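Flelon Kitchen Tasks, data collection meeting
Minutes, October

Present: Yaqin Shao (chair), collection operators, training team, two people from Cimen on the call
Start: 10:30 a.m.

1. Minutes of the last meeting

Accepted with one change. The item on gripper pads should read "replace at the end of each batch," not "each shift."

2. Progress on demonstrations

The toy food batch stands at 208 accepted episodes against a target of 400. Another 15 were recorded and rejected at review. Most of the rejects were late starts, where the operator was already moving when recording began. The rest had the wrong instruction attached.

Yaqin asked whether the target could be met before the Yatsenko delivery. Operators said yes if the arm is not taken for the drawer tasks in the meantime. The training team agreed to leave it on the tabletop until the batch is done.

3. Layout of the table

The meeting went over the current layout for the pick and place tasks. The colander and the dishes stay in the set along with the toy food. The training team wants their positions changed more often between episodes, since the last model went to the same spot on the table wherever the colander had been put.

It was also agreed that the pan and spatula should sometimes be on the table in tasks that do not use them. Operators will note in the log when this is the case.

The banana is to be picked up by either end and by the middle, in equal shares. At present most grasps are at one end. Several operators find the middle grasp slower, and Yaqin said slower is fine as long as the motion is steady.
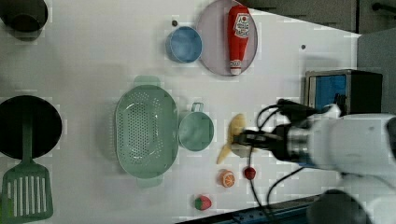 4. Labels and instructions

Cimen reported that the written instructions are too much alike. Nearly all of them begin "pick up the." They will send a longer list of wordings, including some that name the goal and leave out the action. Operators should read the wording before each episode and not work from memory.

There was a question about the small red toy fruit, which has been logged as both "apple" and "tomato." Decision: use "red fruit" until Cimen has gone through the old labels.

5. Failed grasps

Discussion on whether to keep episodes where the item is dropped and picked up again. The training team would like to keep them. Cimier's review guide currently says to reject. Decision: keep them under a separate tag, with no more than 2 attempts per episode. Anything longer is rejected as before.

6. Actions

Yaqin: ask Cimier to update the review guide.
Cimen: send the new wording list and check the fruit labels.
Operators: move the colander and dishes between episodes; log unused items.
Training team: report on the first model trained with the tagged drops.

Meeting closed at 11:20 a.m.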